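Robot Fault Halts Board Game Trials at Zemel

February 7, 2022

Zemel has suspended trials of its game-playing robot after the gripper failed to stop on command.
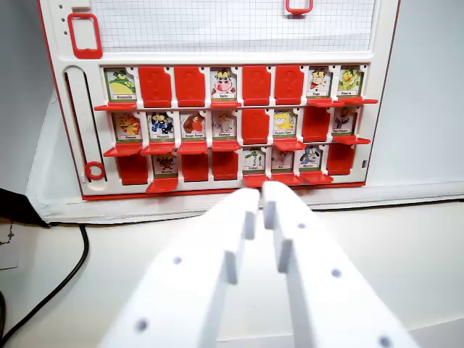 The gripper at the lowest row of the game board.

The fault came on run 437, engineer Lina Sabbagh said. The arm kept pushing for 5 seconds after the stop signal. No one was hurt.
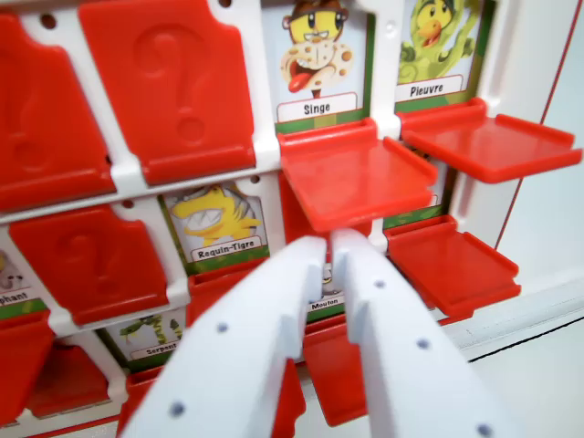 Gripper fingers in front of the "Mouton" card.

Sabbagh's team suspects a force sensor setting changed in October.

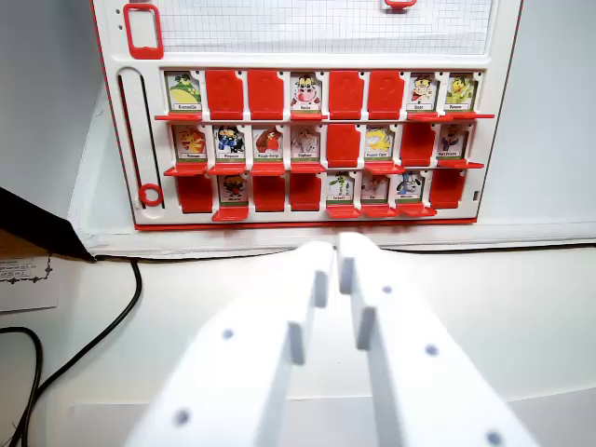 Trials will resume once the stop circuit has been retested, she said.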